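The long road to a robot that can put the shopping away

By Eirlys Lougher

My grandmother kept a drawer for string and another for paper bags, and she could have told you in the dark which was which. I've thought about her hands a good deal this winter, because I've been spending my spare mornings with people who would like to teach a machine to do a small part of what hers did.

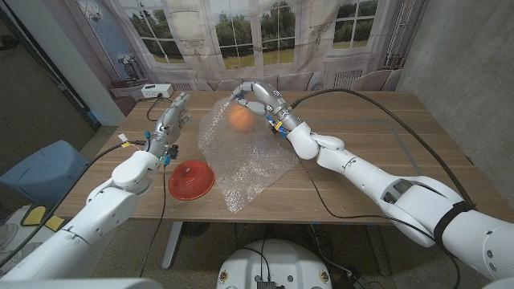

The question I carried in with me was a simple one, and you've probably asked it yourself while standing over the ironing: are they there yet? Can I have one? The short answer is no, not yet, but the long answer is a good deal more fun (and I did come home feeling rather fonder of my own ten fingers).

Catrin Watkins, an engineer who has given nine years to the problem of robot hands, winces when visitors ask about dishes. "Everyone starts with dishes," she told me over a very strong cup of tea. "I'd be delighted with wrapping." Bubble wrap, she explained, is a rotten thing to hand a robot. It's clear, so whatever lies beneath shows through, and it crinkles into a new shape every time you touch it. An orange ball under a sheet of the stuff is a puzzle all by itself. Do you go for the ball or the plastic? A toddler wouldn't stop to wonder! A machine has to work out where one ends and the other begins, and then how hard to pinch.

A bowl lying upside down is trickier than you'd think, too. You and I slip a fingertip under the rim without giving it a moment's thought, but for a mechanical hand there's hardly any rim to find.

Shop floors are a little further along, mostly because a shop floor can be tidied to suit the machine. Revathi Kotian runs the packing line at Viltby, a homewares business, and she kept a tally during a trial last July. Of 301 parcels, the robot packed 73 without a person stepping in. She was neither cross nor dazzled. "It was lovely with boxes," she said, "and hopeless with anything that flopped."

Most of what's in my house flops. Towels, socks, the dog's blanket, the bag inside the cereal box. I asked Catrin when she'd trust a robot with her own kitchen and she laughed, had another biscuit, and said she'd let it loose on the plastic tubs first, and keep the good bowls up on the high shelf for a while longer.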